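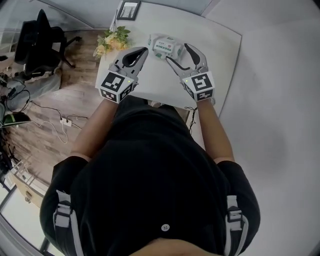
How much should live on a small white table? Three things, and one of them should be on its way out again.

That's the rule Aitana Nieto gave me over coffee, and I've been repeating it to everyone since February. She runs Domeo, a two-room styling studio above a tile shop, and she spends her days telling people to take stuff off their tables. Mostly they argue.

Her formula. Something to look at. Something soft. Something you're using right now. A small picture in a black frame at the far end, near the wall, leaning is fine. Artificial flowers off to the side — pale roses, peachy yellow, a few green leaves. Then whatever the day brings. A box you need to deal with, white and green, label and all. Leave it out where your hands fall. Deal with it. Gone by 8 at night.

I had doubts about the fake flowers. Nieto doesn't care. Real ones drop petals on the paperwork and the water gets knocked over, she says, and a small bunch of good fakes laid flat near the edge looks more relaxed then a vase ever did. Keep it small. A big arrangement eats the table and you end up working on the corner.

The picture is where people go wrong. Too large, too central. She likes a thin black frame with something light inside it, so it shows up against a white wall without shouting. No hooks. If you're bored of it in a month, swap the print.

Walls, keep them white or a light gray. Floor can do the warm part, brown and gray wood planks are her favorite and they hide crumbs. A black mesh chair on casters is allowed, she has given up fighting office chairs. Roll it off to one side when you want to stand and work.

Money. She did a whole corner for a client on Urquijo street for under $200, table not included, and 2 of the pieces came out of teh client's own closet. Hisia, the thrift place by the station, is good for frames. Cullo for flowers, go early.

I cleared mine on a lunch break. It took longer to find somewhere to put the mail.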